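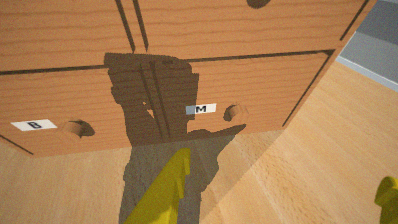 Wrist view, B and M fronts, arm shadow between the labels

georgiou_k
The drawer sim runs fine until the detector sees a frame like this one. The handle estimate on M jumps and the planner rejects the grasp. I replayed 3,494 wrist frames through the Mester detector and the jumps cluster wherever the arm shadow crosses a seam. Is anyone filtering this, or do you retrain?

vanmont_dev
Neither. Turn off shadows on the wrist camera. The edges are jagged anyway, so your shadow map resolution is too low to teach the model anything useful.

Zewditu Asfaw
Disagree. The real cell has shadows. Turn them off and the problem comes back on hardware. Take the handle pose from the room camera before the approach and use the wrist only for the last correction.
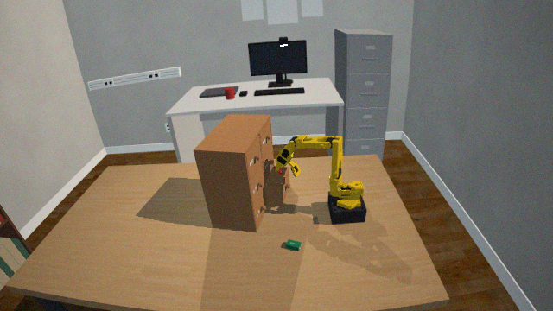 With the cabinet face at a steep angle to that camera you lose depth accuracy on the knobs, so gate it. I drop any pose with a face normal more than 12 degrees off the cabinet model.

vanmont_dev
That gate only works if the cabinet is static. Pull a drawer hard enough and it shifts.

georgiou_k
Ours is fixed to the table in the sim config. The second problem is planning. Once a lower drawer is out, the collision scene still has it closed.

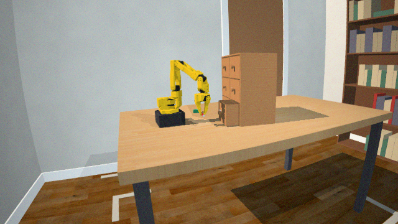
The planner then routes the forearm through the volume the drawer occupies. I publish the joint state at 3 Hz, and Borneck caches the scene between plans.

Zewditu Asfaw
Then the rate is irrelevant. Invalidate the cache when the drawer joint changes, and attach the drawer mesh to the joint.

vanmont_dev
Agreed on the cache. Still think you should fix the shadow map first.

georgiou_k
Cache invalidation is in and the next plan picks up the open drawer. Running the gate overnight with shadows left on.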